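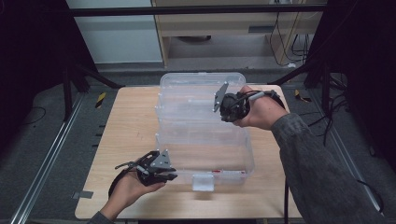
FAQ / Location et prise en main du kit Sirach

Que comprend le kit ?
Deux pinces tenues à la main (gauche et droite), leurs sangles, les câbles de liaison, une unité d'enregistrement et la licence du logiciel Garkelska pour 3 postes. La table et les objets à manipuler ne sont pas fournis.

Faut-il posséder un bras robotisé ?
Non. L'opérateur exécute lui-même la tâche avec les pinces. Les trajectoires sont ensuite exportées vers le contrôleur du client.

Comment fixer les pinces ?
Passer la main sous la sangle, paume contre la poignée, puis serrer jusqu'à supprimer le jeu latéral. La sangle doit rester sur le dos de la main et ne pas remonter sur le poignet. Les manches longues sont admises si elles ne recouvrent pas le mécanisme.

Les câbles gênent-ils les gestes croisés ?
Laisser pendre le câble hors du plan de travail. Pour un geste où une main passe au-dessus de l'objet, par exemple à l'extrémité opposée d'un bac, vérifier la longueur libre avant de lancer l'enregistrement.

Les objets transparents sont-ils pris en charge ?
Oui pour l'enregistrement des gestes, qui ne dépend pas de l'objet. L'estimation de pose des bacs en plastique transparent reste moins fiable que celle des objets opaques, surtout sur un plateau clair. Voir la note d'application de Wing-sze Tseng, section « Bacs et couvercles ».

Quelle est la charge admissible ?
600 g par pince. Au-delà, la mesure d'ouverture des doigts n'est plus garantie.

À quelle fréquence recalibrer ?
Après 10 heures d'utilisation cumulées, et après tout choc sur les plaques métalliques.

Quel est le tarif ?
325 € HT par semaine, transport non compris. Le dépôt de garantie est précisé sur le devis. Les réservations pour octobre sont ouvertes.

Une formation est-elle prévue ?
Une session à distance est incluse, assurée par Narendra Tiwari ou Cheng-en Chien. La formation sur site se fait dans les locaux d'Osanitz, sur devis.

Le kit est-il compatible avec les anciens enregistrements Fung ?
En lecture seule. La conversion inverse n'est pas prévue.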